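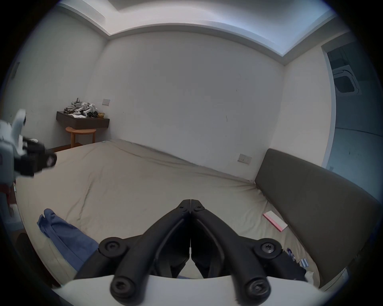 The Listmont fitted sheet in beige, on the bed in the small bedroom.

Listmont fitted sheet, 400 thread count, king size, deep

Bought from: Pratier, online
Used for: six months
Colour: beige (also sold in white, grey and a dark green)

I bought two of these sheets, both beige, to replace a pair of Sorkness ones that had gone thin in the middle. One is on the bed while the other is in the wash or the cupboard, so they have had a fair share of use each. The review covers both. I haven't noticed any difference between them.

Fit

The mattress is a Wikström, 200 cm long, and it is thicker than the old one. This was the main reason for changing sheets as well as the wear. The Sorkness sheets were made for a standard depth and the corners at the foot of the bed came off most nights. The Listmont comes in standard and deep, and I ordered deep.

It goes on without a struggle. I do the two corners at the head first, then walk round and do the foot, and the last corner needs a pull but not the sort where you have to kneel on the mattress. There is elastic the whole way round the hem, where the Sorkness only had it across the corners. With the deep version there is enough fabric to tuck well underneath and it stays tucked.

In six months a corner has come off twice, both times with the same sheet and both times at the head end on the wall side, which is the corner I can't reach properly. The room is small and the bed takes up most of it, so that corner gets done at arm's length. I put that down to me and the room.

If your mattress is a normal depth I would not order the deep one just to be safe. I tried it on the spare bed, which has an ordinary mattress, and there was so much slack on top that it rucked up as soon as anybody sat on it. You could tuck the extra under, but it works its way back out. Check the depth of the mattress with a tape measure before ordering, and include the topper if you use one. The guide on the Pratier site gives mattress depth only and doesn't mention toppers at all.

Feel

It is cotton with a percale weave, so it has a matt, slightly crisp feel. If you like the silky type you want sateen, and Listmont do one, but I haven't tried it. Out of the packet it was stiffer than I expected and had a faint smell of cardboard. Both of those went after the first wash. It carried on getting softer for the next few washes and then stopped changing.

I was wary of the 400 on the label. Thread count is quoted in all sorts of ways and I have had sheets with a higher number that felt worse. The Sorkness pair were 200 and were perfectly pleasant until they wore out. The Listmont is noticeably denser when you hold it up to the window, and heavier to lift out of the machine. In bed the difference is smaller than the price suggests. It feels smoother under the arms and legs. I don't think it is twice as good.

It was comfortable enough in August with the window open and only a top sheet over us. In colder weather it is cool to get into, like any percale, and takes a minute or two to warm up. Anyone who hates that should look at brushed cotton.

Creases

It creases. The packet says easy care, and I would ignore that. The fabric is pure cotton and behaves like it. You can see from the photo how it sits on the bed, with light creasing across the top. The elastic pulls it reasonably flat but it doesn't pull every line out, and on a plain pale sheet with nothing on top of it they show.

I don't iron fitted sheets and I'm not going to start. What helps is to take it out of the machine promptly, shake it hard and hang it by the long edge. If I leave it sitting in the drum for an afternoon the creases are set in for the week. Tumble drying works if it comes out while it is slightly damp and goes straight on to the bed. Dried right through and left in the basket, it is worse than line drying.

The Sorkness sheets creased less. They were a cotton and polyester mix, and that is the one thing they did better.

Colour

The beige is a bit warmer than on the website. On my screen it looked close to grey. On the bed it is a straightforward beige and goes with most things, though I wouldn't try to match it to another maker's beige. I ordered Listmont pillowcases at the same time and those do match. A set of cream ones I already had looked yellow next to it.

Being pale, it shows marks more than a patterned sheet would. It doesn't show them as badly as white. Tea came out with a normal wash and a bit of stain remover rubbed in first. Hand cream was harder and needed two goes. I wouldn't choose this colour for a child's bed or if the dog sleeps with you. The grey would be more forgiving, going by the grey pillowcase a relative has from the same range.

It hasn't faded that I can tell. I compared the pillowcase that gets used with the one that has stayed in the cupboard and couldn't see a difference in daylight.

Washing

The label says wash at forty, or sixty if needed. I mostly use forty. It shrank a little in the first wash, mainly lengthways, and has stayed put after that. The deep version has enough to spare for this not to matter. If you are buying the standard depth for a mattress right at the top of its range, I would allow for it.

It is a heavy sheet and takes its time to dry. On the line on a breezy day it is done by lunch. On the airer indoors it needs overnight and then some, and the elasticated hem is always the last part. Turn it over halfway if you can. Everything else in the wash also ends up inside it, socks especially, so check the corners before you hang it up.

No bobbling so far. I gave the middle a good look before writing this, as that is where the Sorkness ones started, and it is still smooth. The hem stitching is intact on one sheet. On the other there is a short run of loose thread near the label, which I trimmed, and it hasn't gone any further.

Small things

There is a tab sewn inside the hem at the foot marked "foot". It is a good idea and I wish they all had it. The print on one of mine has nearly washed off, but the tab itself is still there, so you can still tell by feel.

It came in a bag made of the same fabric, with a button. I keep the spare pillowcases in one and pegs in the other.

Folding it is no easier than folding any other fitted sheet. The elastic all round makes it slightly worse. I fold it into thirds as best I can and roll it, and it takes up more space on the shelf than the Sorkness did.

Delivery and returns

Ordered on a Friday evening. The first sheet and the pillowcases came early the following week and the second sheet turned up separately a few days later. Nothing on the order page said it would be split. Both were the right size and colour. I have not had to return anything, so I can't comment on how that goes, but the terms say opened bedding can only go back if it is faulty. Worth knowing if you aren't sure of your mattress depth.

Price

More than I usually pay for a fitted sheet. They come down in the Pratier sale and I got mine then. At the full price I would probably have bought one, kept one of the old ones as a standby and waited.

Good points

Stays on a deep mattress
Elastic all the way round
Softens after a few washes
Foot tab
Matching pillowcases that do match

Less good

Creases, whatever the packet says
Slow to dry indoors
Colour warmer than shown online
Deep version too loose for an ordinary mattress

I would buy it again for this bed, in the deep size. For the spare room I have ordered the standard depth in grey and will add a note on the fit when it has been through the wash a few times.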